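Equipment notebook, June

Started this one after lunch and it's now past 4, so apologies for the handwriting turning into typing halfway through. Subject is the arm budget again. We have to hand in a number before the end of the month and I would like it to be a number I can defend with a straight face!

Where we stand: the Ardale quote came back at 1539 for the gripper and wrist kit, before shipping. The Drollard one is cheaper on paper but it leaves out the mounting plate, the cable set and the spare finger pads, and by the time I'd added those back in I was close enough to Ardale that I stopped enjoying myself. Drollard also wants payment up front (no thanks, not after the power supply business). Ardale will hold their price for 12 weeks, so we have room to breathe.

What I'd like to do before we sign anything is keep going with the door task in the simulator. Every hour in Ara costs us electricity and my patience, and both of those are already paid for. The door is a good test for shopping purposes, I think, more than the pick and place stuff, because it makes the arm reach out and stay useful at the far end of its range, and that's where the cheaper arms get wobbly in the spec sheets. If we can get a decent approach to the door with the short-reach settings, we can skip the long-reach upgrade and save 515. I really, really want to save that 515.
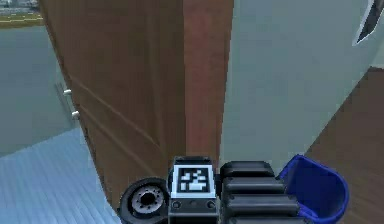 The other thing the door work is telling me is that I've been underbudgeting the view from the wrist. I had one camera line in the sheet and nothing for a second. When the arm gets in close there's so much arm in the way that I keep wanting another angle, and I'd sooner put 400 toward a second camera now than go begging for it in the fall. I've penciled it in. If someone wants to cross it out, please talk to me first, and bring snacks.

Markers: cheap, we print our own, but the flat backing plates are not free and I forgot them last time. Added a line. Also added a line for screws, which sounds silly until you remember the week we spent borrowing them out of the old Dobos cart one at a time. The Dobos cart itself can stay. The casters are ugly but they roll, and a new cart is the kind of thing that gets the whole request sent back.

Things I haven't priced yet:
A practice door for the real bench. Secondhand is fine, it just has to have a proper frame around it so it doesn't fall on anybody.
Something to bolt that frame to. The floor by the window is out, we're not allowed to drill there.
A second emergency stop. I want one on each side of the bench and I'm not going to haggle over it.
Training time, if Ardale charges for it. The quote says "setup support" and I have no idea what that means. Emailed them at 2:30, no reply yet.

On the long-reach question, my gut says we don't need it, but my gut also said we didn't need the bigger compressor. So the plan is to run the same door approach with both reach settings, same starting pose, and write the results side by side on the next page. If short reach looks hopeless I'll put the 515 back in and go sulk.

Still to do tonight: save the Ara settings under a name that isn't "door_new_new", update the sheet, and ask Drollard whether their plate fits our bolt pattern, just so we can say we asked.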